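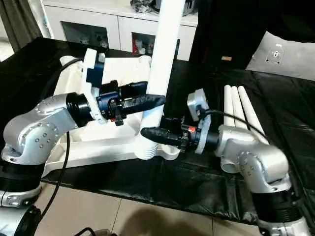
Grasdale White Pipe and Fittings: Frequently Asked Questions
Last revised November 13, 2025

What is the pipe made of?
Rigid PVC, white throughout, with no coating or printed outer layer. A scratch in the surface shows the same color underneath.

Is it rated for pressure?
No. The range is sold for racks, stands, plant supports, cable runs and other dry structures. Do not use it for drinking water, compressed air or gas.

Which lengths are stocked?
Cut lengths of 8, 34 and 200 centimeters. The 34 centimeter length can be ordered with a thread on one end or with two plain ends. The 200 centimeter length comes plain only. Item 1261 is the matching threaded socket.

Can I cut the pipe myself?
Yes. A ratcheting cutter gives the squarest end on small diameters. A fine-toothed hacksaw in a miter box also works. Remove the burr inside and out with a deburring tool or a sharp knife. A threaded piece should be shortened from the plain end.

How do I start the thread without damaging it?
Stand the pipe upright over the socket and bring it down until the first ridge meets the opening. Turn it backward slowly until you feel a small drop, then turn forward by hand. If it binds within the first turn, back it out and start over. Forcing a crossed thread ruins both parts — the pipe end can be cut off, but the socket has to be replaced.

How tight should it be?
Hand tight plus a quarter turn. Pliers leave marks and can push a thin wall out of round. A strap wrench is fine.

Do I need tape or cement?
Not on threaded joints that will be taken apart again. Plain joints may be cemented once the layout is final. Cement sets fast and cannot be undone, so assemble dry first and draw a pencil line across each joint to record the angle.

Can I print my own base or holder?
Yes. Leave clearance around the pipe and make the lower section wide enough that an upright piece cannot tip it. Print one short test ring before committing to the full part. We do not supply print files. Edin Stojanovska at the Stusholm counter can check a drawing for fit if you send the dimensions.

What should I put on the bench?
Plastic sheeting protects the top from primer and cement drips and can be thrown out afterward. Tape it down at the edges. White parts are easier to find on a dark sheet.

How should spare lengths be stored?
Flat, side by side, out of direct sun. Pipe leaned against a wall for a long period takes a bend, and the bend does not come out on its own. Keep caps on threaded ends.

Will sockets from Halilović or Juka fit?
Halilović sockets use the same thread. Juka changed its pitch in October, and the current parts engage for a turn or two and then jam. Older Juka stock fits.

Can I return cut or threaded pieces?
Uncut lengths in clean condition can be returned with the packing slip. Pieces cut to order cannot. For a thread that arrived damaged, write to Biljana Stoyanova in returns and include the item number and a photo of the end.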